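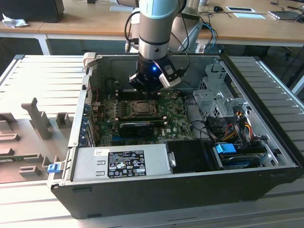

**Week 5 – Arm over an open PC (Andthorpe shared workshop)**

Be suspicious of any build log that reports only its good runs. Priltano's write-up claims 1,721 cycles and doesn't say how many were stopped by hand.

- Side panel off, case flat on the bench. A standing case is a different problem.
- Exposed processor: no contact, ever. Set the height limit before you jog the arm.
- Cables move. Your saved positions won't know that.
- Log every stop, including the embarrassing ones.

"Repeatable" means repeatable on this case – try a second one before you use the word.

Reading for Wednesday: Catacutan notes, first half.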